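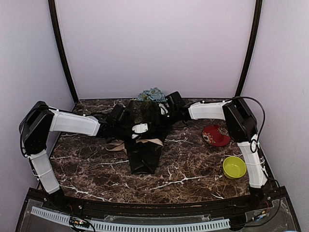 Surface patterns and sealer failure: speaker notes
Session 2, Wednesday, 20 minutes plus questions
Speaker: Danica Urban

Slide 1. Title
Introduce self. Mention that Rowena Panganiban ran the stain tests and will take chemistry questions at the end. Handout is on the back table.

Slide 2. Scope
Natural calcite marble only. No engineered quartz, no granite. Printed and laminated marble patterns come up once, on slide 5, for comparison of appearance.
Define terms early. "Sealer" here means a penetrating product. A coating sits on top and fails differently.

Slide 3. What a vein is
Marble is recrystallized limestone. Veins are mostly impurities: clay, iron oxides, organic matter. Rust and tan tones usually point to iron. Some veins are healed fractures filled with later calcite.
Pause here. Ask who has had a slab break along a vein during transport.

Slide 4. Why veins matter to a sealer
Absorption is not uniform across a slab. Vein filler can be more porous than the field or less. A water drop test on the field says little about the vein.
Muli test set: 40 tiles, two drops per tile, one on field and one on vein. Read at 20 minutes. Explain the scoring scale before showing the chart.

Slide 5. Reading a dark pattern
Dark grounds hide oil stains and show etching. Light grounds do the reverse. Pattern alone does not identify the material. Check an exposed edge: in real stone the vein continues down through the thickness.

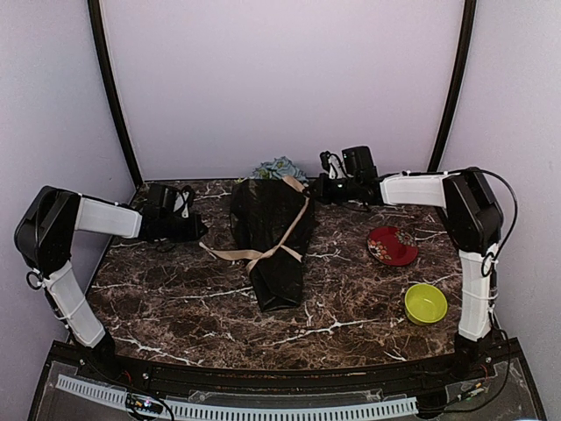
Dark brown marble pattern with thin white and tan branching veins.

Point out the branching. Crack-like patterns of this type are where clients most often report a "crack" that is only color. Fingernail test: drag across the line. If the nail catches, inspect under a raking light.

Slide 6. Failure modes
a. Under-application. Dull patches, early water darkening.
b. Residue. Sealer left to dry on the surface, hazy, worst beside dense veins.
c. Wrong cleaner. Acid attacks the calcite whether or not the sealer is intact.
Spend most of the time on b. It accounts for the largest share of callbacks in the Drokley log, which holds 1,839 entries.

Slide 7. Procedure
Clean with neutral soap. Dry overnight. Apply thin, wait as the label states, wipe fully. Second coat only where the drop test still darkens.
Do not quote a coverage rate. If pressed, refer to the product label.

Slide 8. Open items
Abrasion run at Zerneck stopped at 1,000 cycles. Imelda Barredo has the raw readings. Next run is planned for March.

Backup slide: drop test scoring sheet. Show only if asked.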